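ブルタモン、3000万ドルの調達へ詰めの協議　評価額の話はまだ先?

2021年9月

スタートアップの資金調達の話、夏が終わったとたんにまた増えてきましたね。私のメールボックスもこの手の話でいっぱいなのですが、今週いちばん気になったのがブルタモン(Bultamon)です。飲食店向けに仕入れ代金の後払いサービスをやっている会社で、複数の関係者によると、新たに3000万ドルを調達する方向で投資家と詰めの協議に入っているそうです。

まとめ役はベンチャーキャピタルのグレルナム(Grernum)。既存株主なので驚きはないのですが、今回は前回よりかなり大きな額を出すつもりらしいと聞きました。残りは中東の個人投資家が何人かで分ける形になりそうです。

創業者のハビブル・ミアさんに電話してみたら、移動中だったようで後ろがにぎやかでした(空港かな?)。調達について聞くと「まだ何も署名していないので、話せることがないんですよ」とのこと。じゃあ評価額は、と食い下がったのですが、笑ってかわされました。うーん、残念!
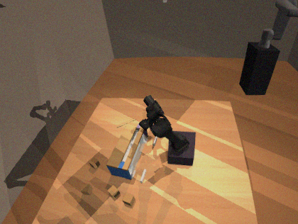 この記事は約2分で読めます

そのかわり、本業の数字は気前よく教えてくれました。契約している飲食店は8月末で745店。1月の時点では313店だったので、倍以上に増えた計算です。9月に入ってからもう8店加わって、いまは753店になったと言っていました。伸びの中心はドーハのアブハムール地区で、小さな食堂やパン屋さんが口コミで次々に入ってくるのだとか。

もうひとつ気になるのが「ミカ(Mika)」という新サービスです。仕入れの請求書をスマホで撮ると支払い日の候補を出してくれるアプリで、いまは一部の店だけで試しているところ。調達したお金のかなりの部分がここに回ると、関係者のひとりは話していました。

グレルナムのリナ・タヌスさんにもメールを送りました。返事は一行、「個別の案件についてはコメントしておりません」。まあ、そうですよね。ただ、彼女は春の講演で飲食店の資金繰りの話をずいぶん長くしていたので、私はあのときからちょっと怪しいと思っていました。

心配なのは貸し倒れです。店が増えれば、払えなくなる店もどうしても出てきます。ミアさんは延滞の割合は低いと言うものの、具体的な数字は出してくれませんでした。投資家との協議でもここがいちばん時間を食っていると聞いています。

順調なら、来月にも正式な発表があるそうです。評価額がわかったら、また書きますね。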